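Salon Pro Care > Back Bar > Safety > Inspection Checklists

Products | Education | Safety | Find a Rep | Log In

PERM AND CHEMICAL SERVICE STATION CHECK
Haverford salon, visit of 13 Feb 2026
Comments are the inspector's. Previous check: May.

1. Waving lotion stored upright, caps on
Pass. The bottles were very tidy. I'd like to see them like that on a visit I hadn't announced.

2. Product dates
Fail. Two bottles of Jallwood Alkaline Wave, lot 1333, have no opening date on them. I was told they were "just opened." Both were well below the shoulder.

3. Storage temperature
Pass, with doubts. Limit on the cabinet card is 25 C. The log shows the same reading on every line in the same pen. Get a thermometer that keeps its own record.

4. Neutralizer kept apart from lotion
Pass. Separate shelf, labeled.

5. Gloves
Partial. Nitrile in medium only. Staff with larger hands say they "manage." I take that to mean they go without.

6. Patch test records
Fail. 32 client cards pulled, and several have a check mark with no date and no initials. A check mark tells me somebody owned a pen.

7. Ventilation at the mixing counter
Not accepted. The Nalturley unit is sold as clearing fumes "at the source." The leaflet doesn't say how that was measured. Show me an airflow reading taken at the counter with the door shut.
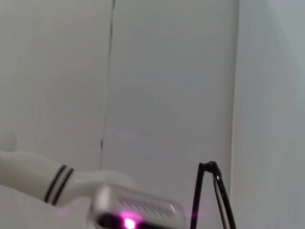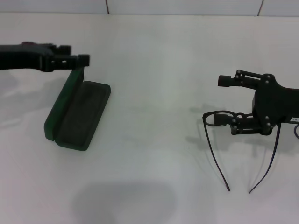
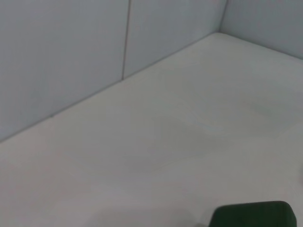
Second photo: open green eyeglasses case on a white tabletop.

8. Eye protection
Partial. Goggles are there. The strap on one pair is perished. Ordinary glasses do not count, whatever the last trainer said.

9. Eyewash
Pass. Sealed and in date. Path to it was clear.

10. "Low odor, gentle" products
No score. Grerstead Soft Wave is being used without gloves on the strength of the word "gentle." Read the data sheet. It is still a thioglycolate lotion, and less smell doesn't mean less contact with skin.

11. Processing timers
Pass. Both work.

12. Waste and towels
Pass. Lidded bin, emptied during the visit.

Result: CONDITIONAL. Items 2, 6 and 7 to be fixed and shown on paper before the next check. Verbal assurances will not be entered.

Contact the Safety Desk | Copyright Salon Pro Care | Back to top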